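Reviewed: Pumlow deep prep bowl, stainless steel, single wall, 20 cm across the rim. Bought at retail from Chidiac. Updated August 11, 2025, with the section on scratching.

## Summary

The Pumlow is a plain steel bowl with a narrow rolled rim and a flat circular bottom. It is deeper than most bowls of its diameter, and that depth decides what it is good for. It holds washed vegetables, peelings, batter and soaking beans without spilling when the table gets bumped. It is a poor serving bowl and an average mixing bowl. I would buy it again for prep work at a table. For whisking at a counter I would look elsewhere.

## Construction

The body is pressed from a single sheet. I found no seam, weld or spot of filler anywhere on it. The rim is rolled outward and closed, so water does not sit inside the roll after washing. I checked this by standing the bowl upside down on dry newspaper overnight and looking for a ring in the morning. There was no ring. An older bowl of mine with an open roll leaves one every time.

Weight is 702 g on my kitchen scale. This is heavy for the size and I consider it the best thing about the product. A light steel bowl slides when you scrape a cutting board into it. The Pumlow stays put on bare wood and on paper. On a wet stone counter it does move, and a folded dish towel underneath fixes that.

The inside wall is polished and the outside is brushed. The polish looks good for a short time. See the section on scratching.

There are no volume marks, which I count as a fault at this price. The label gives a capacity of 2 quarts to the brim. I measured with a pitcher and got the same result, within the accuracy of the pitcher. Usable capacity is lower. If you intend to stir the contents, stop well below the rim.

## What it was compared with

- **Morari shallow dish.** Metal, low rim, wide base. Sold as a tray for coated foods.
- **Milix mixing bowl.** Wide, rounded bottom, silicone ring on the base.
- **Paper instant-noodle cups.** Large size, rinsed and reused. I include these for the reason that most people I cook with use them this way, and they cost nothing once the noodles are eaten.

## Table prep

I do most of my prep sitting down, with old newspaper spread over the table and several containers open at the same time. Space is the limit under these conditions. A wide bowl takes up area that a cutting board needs. The Pumlow has a small footprint for what it holds, and it can be pushed to the edge of the work area and still be reached with one hand.

Scraping in from a board works well. The rim is low enough for a seated person to rest the end of the board on it, and the weight of the bowl keeps it from tipping at that moment. The Milix is easier to aim at, being wider. The Morari dish is easiest of all for flat pieces such as sliced cucumber, which you can spread out and pick up again individually. In the Pumlow, slices end up stacked in the bottom and have to be dug out.

For peelings, the deep bowl is clearly better. Long strips of carrot or potato peel spring out of a shallow dish. They stay in the Pumlow. Emptying is a single motion: turn it over and tap the base. The corner between wall and bottom has enough radius that nothing lodges there apart from the papery skin of onions, which sticks to any wet steel.

Soaking is also good. Leafy greens can be pushed under with a small plate and the grit drops to the flat bottom. Lift the greens out by hand before pouring. If you pour first, the grit goes back through them.

## Mixing

Average. The walls are steep, and a large whisk strikes them on each turn. A fork or a small spatula is more useful. Thick batter collects where the wall meets the bottom, so scrape that area before judging whether the flour is worked in. The Milix has a rounded interior and handles the same batter with less effort.

A hand mixer at low speed is possible, although the beaters ring against the steel and leave marks. I tried this for one cake and have not repeated it.

## Noise

Steel is loud. Dropping a handful of radishes into the Pumlow from board height is enough to be heard in the next room. Carla Karaki, who shares my kitchen and works early hours, has asked that I shell beans into something else before breakfast. A paper cup is silent in this use and I now keep one or two near the bowl.
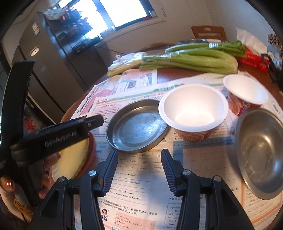
The cups have other advantages. The lip is broad and comfortable to grip, the white lining makes it easy to see whether you have rinsed all the seeds out, and a split cup can be thrown away without regret. Their weakness is stability. An empty cup falls over at a touch, and a full one holding water should never be carried by the lip. After several rinses the base softens. I would not pay for cups for this purpose, and I do not regard them as a substitute for a proper bowl. They are a supplement for scraps, seeds and small items.

## Scratching and wear

I have put the Pumlow through 80 washes, all by hand, with a sponge and ordinary dish liquid. The polished inside began to show thin lines very early. Metal spoons cause most of them. Dried starch scraped off with a fingernail leaves no mark, but the scouring side of a sponge does. The lines do not catch food and cannot be felt with a fingertip. Anyone who wants a bowl that keeps its showroom finish should skip this one or use it strictly with silicone tools.

Shallow dishes fare worse. A flat base receives every knife tip and serving spoon directly, and the finish goes dull across the middle within weeks. In a deep bowl the wear is spread up the wall. I mention this only because the Morari is sold with a photograph of a mirror finish on the box, and it will not look like the photograph for long.

Hard water leaves a white film on the bottom if the bowl air-dries. A splash of vinegar, left for 20 minutes and rinsed, removes it completely. I did this when the film became visible and otherwise left it alone.

No rust, no dents. The bowl has been dropped once, from chair height onto tile, and landed on its rim. The rim is still flat against the table when inverted.

## Stacking and storage

The Pumlow nests inside the Milix with a small gap. The reverse does not work. Two Pumlow bowls will nest, and they stick if put away damp. To separate them, run hot water over the outer one and twist. Do not lever them apart with a knife.

Height is the problem in a shallow cabinet. Measure the shelf before ordering. Mine sits upside down on top of the refrigerator, where it collects less dust than it would right side up.

## Lid

A lid is sold separately. It is a press-fit plastic disc, tight when new. It does not seal against liquid and the packaging does not claim that it does. For holding chopped vegetables in the refrigerator until evening it is adequate. A dinner plate does the same job and I have stopped using the lid.

## Buying notes

Chidiac shipped the bowl in a cardboard sleeve with no padding. It arrived undamaged with a sticker on the inside wall. The adhesive is stubborn. Cooking oil and a paper towel took it off after some rubbing; soap did nothing. Wash the bowl before first use regardless, as mine had a gray residue from polishing that came off on a white cloth.

Pumlow makes a larger size with the same profile. I have handled it in the store only. It felt thinner at the rim, and I did not buy it. If the depth increases in proportion, short cooks working seated will find it hard to see the bottom.

## Ratings

| Use | Rating |
|---|---|
| Peelings and scraps | Very good |
| Rinsing and soaking | Very good |
| Holding cut vegetables | Good |
| Mixing batter | Fair |
| Serving | Poor |
| Appearance after use | Fair |

I will add to the wear section if the rim or base changes. Questions about the lid should go to Chidiac, who stock two versions under similar names.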